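The Wirnden Loose Tee

Off-white. Short sleeves. Sizes XS to 3XL.
Item 821

I've been selling work shirts out of the Uston shop for a good few years now and the Wirnden is the one I end up wearing myself, most days, under an apron or a tool belt or (last winter) under two jumpers and a coat when the heating went. It isn't a fancy shirt. It's a roomy, plain cotton tee with a bit of weight to it and a neckline that stays where it was sewn, and I'm very fond of it.

We used to stock the slimmer cut, and people kept asking if we had the same thing but bigger. So then they'd buy two sizes up and come back complaining that the shoulders were halfway to their elbows. Fair enough! The Wirnden is cut wide through the body but the shoulder seam sits where your shoulder is, so you get the air and the movement without looking like you've borrowed it from a much larger cousin.

The fabric

It's all cotton, knitted at the Restrepo mill, and it's a mid-heavy jersey. Heavier than the sort of tee you get free at a fun run, lighter than a rugby shirt. When it's new it feels a touch crisp. Give it four washes and it goes lovely and soft, and after that it pretty much stays put. Mine has had a very hard life and the hem is still straight, though I'll admit there's a tea stain on the front that I've given up on.

The colour is what the mill calls "natural" and what I call off-white. It isn't bleached, so you may find little flecks in the cotton here and there. I like them. If you want a bright, dazzling white then have a look at the Grarari tee instead, which is on the next page along and costs a bit less.

The fit

Loose, as I say. If you're between sizes go down, unless you want it really big. The body is long enough to tuck in and stay tucked when you're bending and reaching all day, and the sleeves finish a little above the elbow on most people. There's no side seam, so there's nothing to rub if you wear a belt, a harness or a rucksack waist strap over the top. That was the thing that sold me on it in the first place, having had a red line round my middle from my old shirts every single evening.
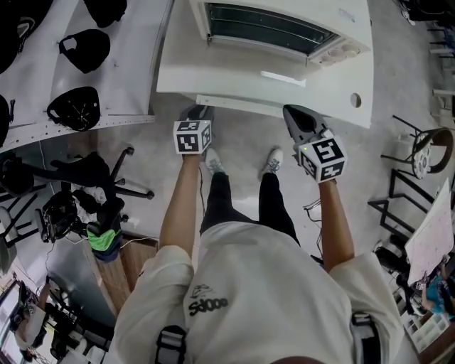

A loose off-white short-sleeved shirt with a small black print, worn under harness straps.

Printing

We can print on the Wirnden if you'd like a logo or a team name. Black comes out best on this colour, dark green and navy are good too, and I'd steer you away from pale yellow (we tried it, you'd need a torch). Small prints suit a loose shirt better than big ones in my opinion, as a big block of ink goes stiff and the cotton can't hang properly. The smallest run we do is six shirts, and you can mix the sizes however you like. Send the artwork as a vector file if you've got one. If all you have is a scribble on the back of an envelope, send that and we'll have a go at tidying it up.

Printed shirts can't be returned unless we've made a mess of them, so do please try a plain one for size first.

Washing

Wash at 40, inside out if it's printed. Line dry if you can. It will survive a tumble dryer but it comes out shorter, and then you'll be cross with me. Iron it if you're the ironing sort, but go round the print and never over it. No softener, it makes the cotton feel greasy after a while.

Stock and delivery

The last delivery before the December rush went faster than I'd planned for, so we're out of XS and a bit thin on large. There are 83 mediums on the shelf. The next lot is due from the mill on 29th February, and you can order from it now, we just won't take the money until your parcel leaves the shop.

Plain shirts go out the next working day. Printed ones take a bit longer, depending on how busy the press is, and I'll email you if there's a queue. You can collect from Uston if you're nearby, ring the bell on the side door as the front one sticks.

Plain returns are fine as long as the shirt hasn't been worn or washed. Pop the slip from your parcel in with it and tell me what size you'd like instead.

Goes well with: Wirnden long sleeve, Uston canvas apron, Grarari work socks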